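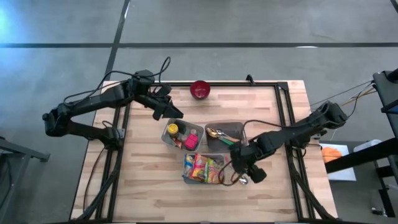
Should a second-year PhD student send an abstract when the project has only half of its results?
I think you should send it, if the half you have can stand by itself and your supervisor has read every line.

I got this question from two younger colleagues in the last weeks, so I decided to write down how it went with me. My field is the repair of muscle tissue, mostly satellite cells from mouse, and the meeting I write about was a small one on tissue regeneration. It is held every year at a different institute. The people who go there know each other quite well, and I did not know any of them.

The call opened in winter. The limit was 300 words, and it was said in bold letters that longer texts would be returned. My first version had 3059 characters, with spaces, and it was far too long. I had put in the whole history of the lab, the antibody that did not work, and a sentence about the future of medicine that I am now a little ashamed of. Floarea Rusu, my supervisor, took a pencil and removed the first paragraph completely. Then she asked me what I had found. I told her in one sentence, and she wrote that sentence at the top of the page.

What we had was the following. When we blocked one signaling pathway in the first days after injury, the satellite cells still woke up, but fewer of them went back to rest afterwards. We had it in young animals. In old animals we had nothing yet, only a plan and a freezer box with the name of Kacper Sadowski on it, who was doing the sections. I wanted to write "we will present data from aged animals." Floarea said no. If you promise data in an abstract, somebody will come to your poster only for that, and you will have to look at the floor.

So we wrote only about the young ones. The title became shorter too. I sent it on the last evening, at 11 p.m., and the website asked me for a category that did not fit anything. I chose "Other." I still don't know if this was a mistake.

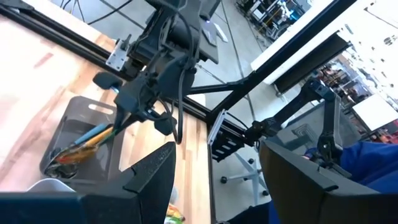

Vesmont, March

I am finishing this post in the canteen of the institute, one hour before my train. The meeting is over and they are already folding the poster boards.

There were 60 posters and two sessions. Mine was in the second one, number 16, between a group working on the fin of the zebrafish and a company called Kosenia that had a very beautiful poster and a bowl of mints. I had been afraid of the neighbors, but the fin people were kind. Their student, Thijs Claeys, had never given a poster either, so we practiced on each other before the doors opened. I explained muscle to him and he explained fin to me. After this I changed my opening, as he did not understand my word "quiescent" when I said it fast. I said "resting" for the rest of the day and lost nothing.

Some practical things which I would have liked to read before I came:

Print on fabric if your university can pay it. I had paper in a tube, and the tube was too long for the shelf in the train, so I held it between my knees for the whole trip.

Put the main result on the left side, at the height of the eyes. I had put it in the lower right corner, like the end of a story. Visitors stood in front of the introduction, read two lines, and started to ask me questions whose answer was near their knees.

Bring small copies. I made 16 to match my poster number, a joke only for myself, and they were gone before the coffee.

Learn the first three sentences by heart, but not more. If English is not your first language, it is tempting to learn all of it. I did this for a lab meeting once, and when somebody interrupted me I had to go back to the beginning, like a child with a poem.
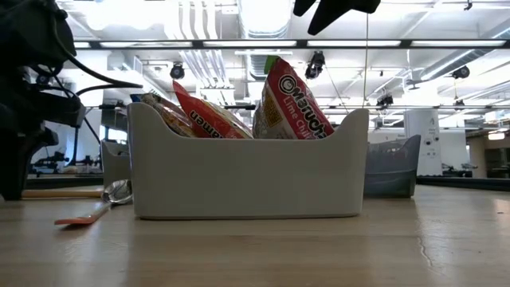

Ramen packets in a gray bin, with the Maruchan Lime Chili one at the right.

The hardest visitor was Frans Jansen. He has worked on muscle for longer than I have been alive, and he read everything, also the methods, before he said a word. Then he asked how I knew that the cells which did not return to rest were still satellite cells, and had not already become something else. I had one marker for this. He wanted two. I said that I had one, that the second was planned, and that I could not exclude his explanation. He nodded and wrote something in his program – I tried to read it upside down and could not.

In the evening I wrote to Floarea about it, quite worried. She answered in one line that this was exactly the question the reviewers would ask in the autumn, and now we had it for free.

There was also a short talk for me, which I did not expect. The organizers choose a few posters for "flash talks" of 5 minutes, one slide only. Bart Boersma, who was chairing, stopped everybody very strictly with a kitchen timer. I finished with time left, and then stood there with nothing to say. My advice is to prepare one extra sentence for this situation. "Please come to my poster" is enough.
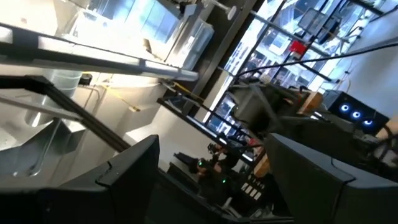

Clear storage containers above a long metal shelf.

About money, as this was the other question I got. I applied for the Brouwer travel award, which covers the fee and the train but not the hotel. The form wanted a letter of motivation and a budget. For the budget I asked our secretary, and she sent me an old one from another student, which saved me a full afternoon. The letter I wrote myself. I said which three groups I wanted to talk with and what I wanted to ask them. Later I heard that many letters only say the meeting is "an excellent opportunity," so maybe this helped, but I cannot be sure.

I talked with two of the three groups. The third had not come. From one of them I will receive a protocol for the second marker, and Kacper already wrote that he has enough sections from the young animals to try it, if we are careful with the antibody. The old ones will be ready before summer. Next year the meeting is in Kosard, and the call should open in November again. My train is at 4:40, so I have to go and find my tube.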